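Hendbridge workshop, minutes of the safety catch-up, Jan 23, 2023

Thank you to everyone who squeezed in, and to those who brought their own chairs. We spent nearly all of our time on the grip fault on the flower arranging job, which has been worrying the whole bench team.

The log shows that on run 188 the arm at the vase kept closing after it had been told to stop. The stop button did its work and no one was hurt, but we all agreed it was far too close for comfort, as a hand had been near the table only moments earlier.

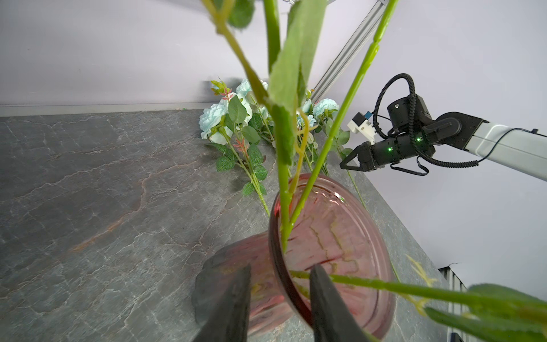
Flower arranging job: pink vase between the gripper fingers, blue roses behind.

Caken have kindly looked through the log and think a stop message was lost when both arms were talking at once. Pramari would like to see it happen again before agreeing, and there was a good, friendly discussion about that.

Agreed: hands stay off the table while either arm has power. Both arms go at slow speed until the fault is found. Salazar will lend us 2 spare grip boards for testing.

The new guard quote (962 pounds) was held over to next time.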